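Zarncombe bedding room check - Dec 5, 2021

Walked round with the usual list, form 3981, and my comments are under each item as always.

1. Bed surface clear enough to fold on - PASS, just. I do wish we'd stop using the bed as a shelf, me included!
2. Sheet on flat, no loose corners to catch a foot - PASS. Wrinkles don't count, I only care about corners.
3. Walkway round the bed - COMMENT. I want boxes and bags kept off the route to the door, and I'll be fussier in January.
4. Cables - COMMENT. Tape them or run them by the wall please, I nearly went over one last time (my own fault, I was carrying towels). 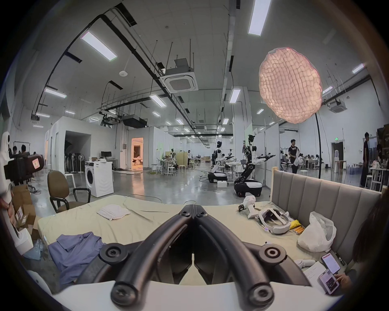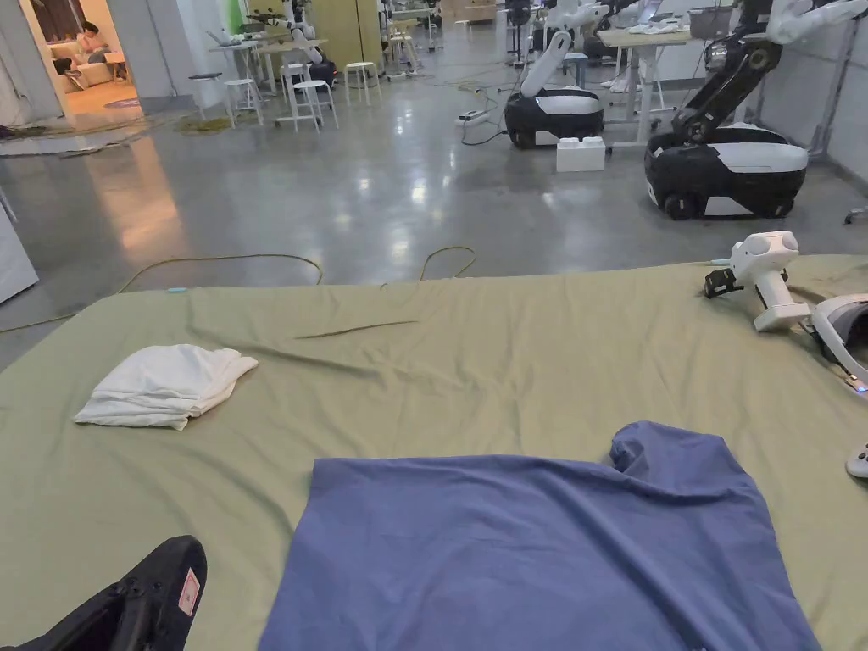
Folded white cloth on the left of the bed in both, and a blue one still to be folded.

Do the folded things have to come off the bed before the sheet is changed?
Everything comes off first, onto a clean chair or shelf, so you aren't reaching over a pile with your arms full.

5. Plastic bags - COMMENT. Off the floor and into the Tannous bin by the door, they're horribly slippy underfoot.
6. Washing machine - PASS. Door shuts, hose is dry, and I've asked for the Pundari powder to live in the cupboard.
7. Stools and chairs - PASS on wobble, I sat on the lot. Tuck them in when you've finished - my shins would be grateful.

2 items to put right before the next check: 3 and 4. Item 5 I sorted as I went.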